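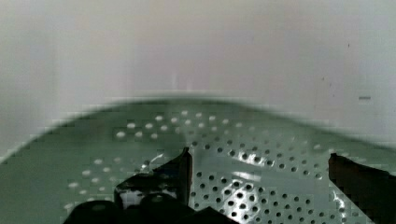
Figure 5.1 A green colander. The holes are set in angled and curved rows.

Chapter 5
Draining, Rinsing and Setting Out

By the end of this chapter you should be able to choose between a colander and a sieve, drain a pan of hot food safely, rinse fruit and vegetables, and set out a table so that each item is within reach when you need it. You will also learn how to look after plastic utensils. Chapter 4 dealt with boiling and simmering, and you should have finished the practical work in it before you start here.

5.1 What a colander does

A colander is a bowl with holes. Water runs out through them and the food stays behind. The holes are larger than those of a sieve, so a colander drains quickly but will not hold back rice flour, seeds or fine crumbs. Use it for pasta, boiled potatoes, washed salad leaves, berries and tinned beans.

Colanders are made in metal, enamel and plastic. Metal stands up to heat best. Plastic is light and cheap, and a good one will take boiling water for the short time that draining needs, though it should never be left on a hob or against a hot pan. Check the mark on the base before you buy. Some plastic sold for picnics and camping is only meant for food up to 80 degrees.

Shape matters as well. A round colander sits evenly in a round bowl. An oval one often fits better across a narrow sink, and the handles at its ends give you something to hold while you shake it.

5.2 Setting out before you start

Most mistakes in draining happen before any water is poured. The cook lifts a heavy pan and finds that the colander is still in the cupboard, or that a plate is sitting where the pan has to go. Set out first. Put the colander where you will use it, with the serving plate next to it. Fruit that has been washed goes into a small bowl. Sauce bottles can lie on the plate while you are laying out, but must be moved before you serve.

The frying pan belongs at the other end, with the spatula in or beside it. For table exercises, play food such as a toy strawberry or a toy banana does very well, and you can practise the layout many times without waste. 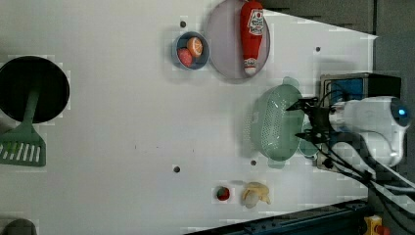 Jolien Meijer puts it differently: she would have beginners lay out the plate first and fit everything else round it, on the grounds that the plate is what they forget. Either order is acceptable in the practical assessment. Decide on one and keep to it.

Leave a clear space in front of you. You will need it for the chopping board, and later for the drained food. A class of 15 working at shared tables should agree on the layout together — otherwise one person's working space ends up as another person's shelf.
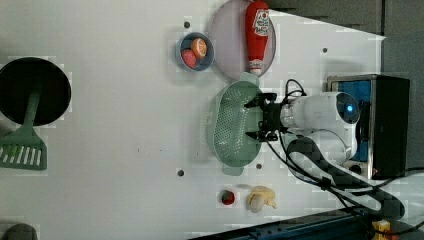 5.3 Draining a hot pan

Stand the colander in the sink, not on the edge of it. Turn off the heat. Carry the pan with both hands and tip it away from you, so that the steam rises on the far side. Pour slowly at first. When the water is out, set the pan down on a heatproof mat, then take the colander by its handles and shake it gently.

Potatoes should stand in the colander for about 8 minutes if they are to be roasted afterwards. Pasta should not stand at all, as it sticks.

5.4 Rinsing fruit and vegetables

Use cold running water and turn the food over with your hand. Soft berries are rinsed in small amounts and only just before eating. Apples and peaches can be rubbed under the tap. Oranges are rinsed too, even when the peel will be thrown away, because the knife carries dirt from the skin into the flesh.

Wash the colander itself straight after use. Starch dries hard in the holes and is then difficult to shift — a soft brush from the outside works better than a cloth from the inside.
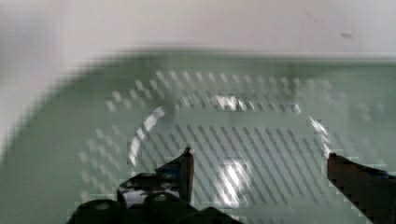
Can a colander be used for steaming?
A metal one can, if it sits above the water and the pan lid closes over it. Plastic should not be used in this way.

Before you go on to section 5.5, write down which foods in your own kitchen would need a sieve.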